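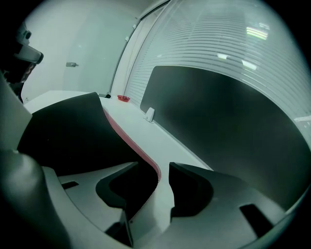 Skidumetti · Área de Espacios de Trabajo · Informe de avance para la dirección, febrero

Estimada Aurora Barreto:

Le envío el informe de avance sobre el acondicionamiento de la oficina, la parte que se financia con el presupuesto del proyecto Taipe. Pido disculpas si alguna expresión no es del todo correcta; he preferido escribirlo yo misma en español, para que llegue sin demora.

En este periodo hemos trabajado principalmente en los puestos con escritorio blanco. Los tableros tienen el canto rojo, como se decidió al inicio, y el color combina bien con las paredes claras. En la parte de atrás del escritorio va un panel separador gris oscuro, alto, con las esquinas superiores redondeadas. Se sujeta al tablero con una pinza blanca pequeña, sin hacer agujeros. Esta solución nos permite mover los paneles si cambia la distribución, y el montaje lo puede hacer una persona con un poco de paciencia.

De los 12 puestos previstos en el plan, tenemos terminados ocho. Los cuatro restantes esperan los paneles, que el proveedor Galach entregará en el mes de marzo según su última confirmación. Los escritorios de estos cuatro puestos ya están pagados y guardados en el almacén.

El ruido era la queja más frecuente antes de comenzar. Hicimos una encuesta corta entre los compañeros y las respuestas son favorables respecto a los paneles, aunque dos personas opinan que quitan un poco de luz de la ventana. Vamos a probar con ellas otra orientación del escritorio antes de pedir más material. También hemos pedido que cada uno deje poca cosa encima de la mesa al terminar la jornada, para facilitar la limpieza. Esta norma se cumple de manera desigual y prefiero decirlo con claridad.

La segunda parte del trabajo se refiere al pasillo y a las salas con cristal. El dispensador de agua está ahora contra la pared del pasillo, a la vista desde la sala. Con esta posición las personas no tienen que entrar en una sala ocupada para beber agua. El suministro de botellas lo hacemos por medio de Plovari, con un pedido cada dos semanas, y en este periodo el gasto fue de alrededor de 237 euros, dentro de lo previsto.

Queda abierta la cuestión de dónde se deben guardar las botellas. En el pasillo están a mano, pero ocupan suelo, y cuando llega el pedido completo el paso se hace más estrecho. He pedido precio de un soporte vertical para 6 botellas y lo incluiré en el próximo informe. El cristal esmerilado de la puerta no necesita ningún cambio, y tampoco el suelo de tablas marrón claro ni el rodapié negro.

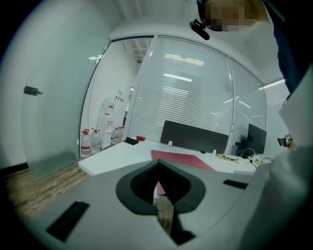
Según Albertina Louro, el soporte no es urgente, y bastaría con recibir la mitad de las botellas cada semana; le preocupa más que alguien se haga daño en la espalda al levantarlas, y pide que el gasto se dedique a un carro pequeño. Me parece una observación justa. He preguntado a Plovari si la entrega semanal tiene un coste adicional y espero su respuesta.

Para el próximo periodo propongo lo siguiente: terminar los cuatro puestos pendientes, resolver el asunto de la luz con las dos personas afectadas, y decidir entre el soporte y el carro. No solicito ampliación del presupuesto. Solamente necesito su autorización por escrito para pasar al mes de abril la cantidad que no se gaste en marzo, si Galach se retrasa otra vez.

Quedo a su disposición para cualquier aclaración.

Skidumetti | Contacto | Aviso legal | © Skidumetti, todos los derechos reservados | Volver arriba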